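Gripper testing: your questions answered

I've been comparing two-finger grippers on my pair of arms since September, and the same questions keep landing in my inbox, so I've put them all in one place.

Why do you test with toy parts?
They're cheap and they're awkward in lots of different ways! A square nut is easy enough, but a T-shaped bolt on its side will roll if you so much as nudge it. I bought a box of Gastholm plastic parts and tip them out on a brown mat.

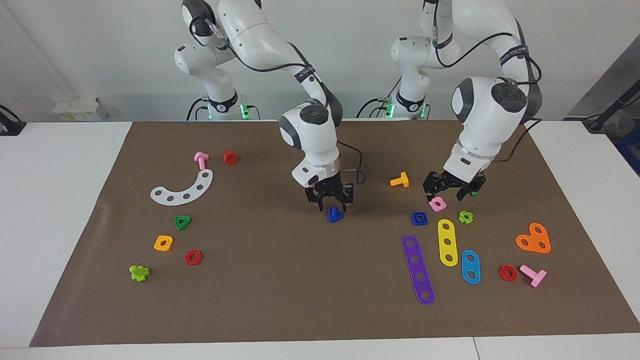 One small blue piece in the fingers, plenty more to go.

Which fingers do you like best?
For flat strips, the Pretorius ones (thin tips, grippy pads). For nuts I still go back to the Hirov set, which is chunkier and more forgiving if the arm comes down slightly off. I wouldn't buy both unless you really do handle a mix.

What numbers do you use for opening and force?
My Eltance controller takes 0 to 255 for both. I open to 255 and close at a force of 10 for plastic, then go up in small steps if things slip. Don't start high, I've chewed up pads that way.

How many tries does each part get?
11 per gripper, and I throw away the first one. If a part gets dropped three times in a row I stop and look at the pads.

Do you need a camera overhead?
I'd have two views if you can manage it. A gripper can hide the very part you're after, and a second angle saves a lot of muttering.
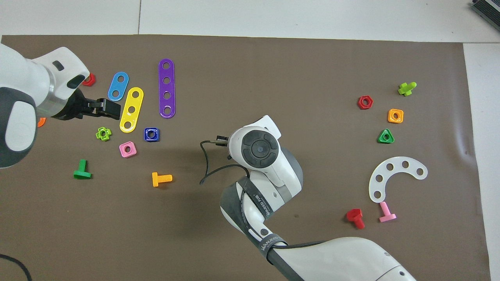

Other view: the red nut on the left is partly behind the gripper.

Do the cables get in the way?
Sometimes, yes. I leave a bit of slack at the wrist and run the whole move slowly once before I let it go at full speed.

Can I have your test sheet?
Of course, drop me a line and say which gripper you've got.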